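Two-arm planner times out on the handoff, but only with the bag
Tags: bimanual, motion planning, collision, Wonico

I have a two-arm cell running the Wonico planner. Task: left arm picks up a bag of produce, right arm takes hold of it, bag goes in the basket. With a block in place of the bag it plans every time. With the bag, the right arm gets up close, thinks deeply about its life choices, and returns "no valid path, 2641 states sampled." I raised the timeout to 500 ms, so now it fails more slowly.
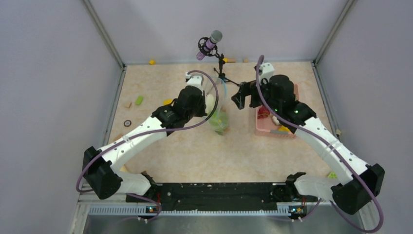 drasterora_dan_no
Asked 7/4/22, edited to add picture

The bag is clear plastic with greens in the bottom, and the left gripper has it by the top. It's attached to the left arm in the planning model as a box. Before anyone asks, both arms are calibrated and I have restarted everything, including myself.

2 answers

Accepted answer, from arrieta_loop

Your box is the problem. An attached object is a collision body, and you're asking the right gripper to close on something it's forbidden to touch. The block probably works because you set allowed contacts for it long ago and forgot. Add the two right finger links to the bag's allowed contact list, for the final approach only. Then shrink the box to the lower part where the produce sits and leave the thin plastic out of the model. Bags sway, so slow the left arm before the handoff or your box will be a work of fiction.

Comment from the asker: Contact list was it. Block had an entry dated April. I have no memory of this.

Answer from pathfinder_ish

Have you tried Deltutitz? I don't use two arms but it plans really fast.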